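## Chapter 6: Small Storage, Shared Rooms

Draft text, Idness course. Read before the exercises, not after.

Start with one box. One surface, one lid, a few compartments. Most shared rooms go wrong at this size first. Pens, then adapters, then somebody's keys. Then the lid won't close and the box gets shoved on a shelf.

Terms for this chapter: *tray* (the divided part), *lid*, *slot* (one compartment). Keep them straight, the exercises depend on it.
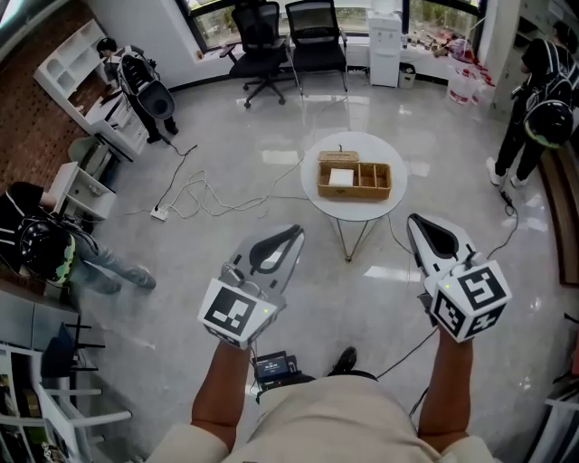 Kerstin Granström would start with the lid and leave the slots for later, on the grounds that a lid with no place to go ends up on the floor. Fair point. We come back to lids in section 4.

For now, slots. Rule one: big square things first, against a side. Small stuff fills in afterwards. Beginers do it backward and run out of room. 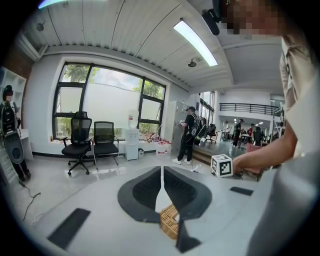

*Fig. 6.2. Woven texture, seen close. Office chairs by the window.*

Material matters too. Woven sides give a little, hard sides don't. Crumbs and staples get into the weave, so shake it out before refilling. Over a bin, please.
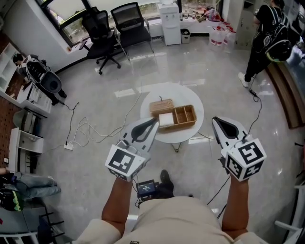
Where does the box live while you sort it? On its own table, if you can get one. Desks are bad, there's always something already on them. A small round side table like this one takes the tray with the lid leaning behind it, and you can walk all the way round. Pull out one item, decide, put it back or put it aside. Dont make a second pile.

Then look past the table. Cables on the floor, boxes parked by shelves, all of it counts as storage whether or not you planned it. Section 4 again.
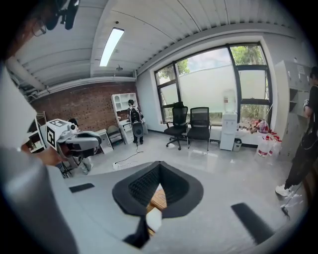
*Fig. 6.4. Open shelving against the brick wall.*

Open shelves next. Harder than boxes, everything shows. Bring your list from the Grundalthorpe exercise, you'll need the second column.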